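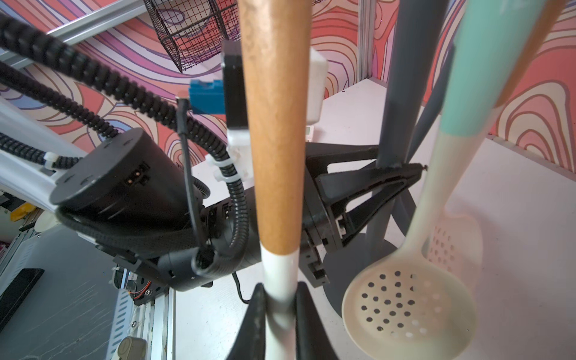 Kelent Daily: Newsroom Inspection Checklist, Web and Wire Desk
Review period: July
Completed by: Jytte Kirkegaard, standards editor
Countersigned by: Brittany Tremblay, production

Each item is marked Met, Partly met or Not met. Comments are to be read with the mark. Items left open are carried forward to the next inspection.

1. Homepage and headlines

1.1 Latest News panel shows stories in order of publication
Partly met. Two sports items from the Testaria feed appeared above newer stories because the feed supplies its own time. The desk has been asked to use our publishing time.

1.2 Headlines translated by software are read by an editor before release
Not met. Of 2,174 items examined, 600 came through translation and a number of these went out unread. One headline on a rail extension reversed the meaning of the minister's statement. It has been corrected and a note added at the foot of the story.

1.3 Headlines fit the panel without losing words
Met.

1.4 "No Result" message appears only when a search finds nothing
Partly met. The message also shows briefly while the page loads. Referred to Votska, who maintain the search box.

2. Corrections and complaints

2.1 Corrections link visible on every story page
Met on desktop. The link is missing from the mobile layout for opinion pieces.

2.2 Complaints acknowledged by the next working day
Partly met. 11 complaints were answered late, all of them received over a weekend. The inbox should be opened by 9 am on Monday by the duty editor, whose name must be on the rota.

2.3 Figures in stories checked against the source
Partly met. Sums in the transport and budget stories were correct. Percentages in the election coverage had been copied from agency text without being worked out again.
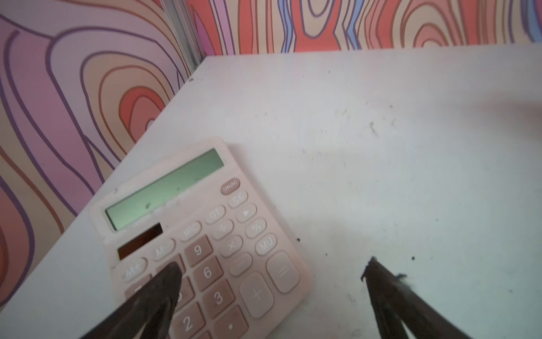 Desk editors are reminded that a figure supplied by an agency remains our responsibility once published. The check should be recorded in the story notes, with the initials of the person who made it.

2.4 Stories over 2,000 words seen by a second editor
Met.

3. Safety of staff and sources

3.1 Reporters covering demonstrations have signed the field form
Met. One form lacked an emergency contact and was returned.

3.2 Contact details of sources kept out of shared documents
Not met. A telephone number was found in the planning sheet. It has been removed and the source informed.

3.3 Walkways in the newsroom clear of cables
Met.

3.4 Fire exit signs lit and readable
Partly met. The sign by the picture desk is dim. Reported to the building manager.

Action required before next inspection
Items 1.2 and 3.2: desk heads to reply in writing.
Item 1.4: production to obtain a repair date from Votska.
Item 2.1: mobile layout to be amended by production.

Signed: J. Kirkegaard
Countersigned: B. Tremblay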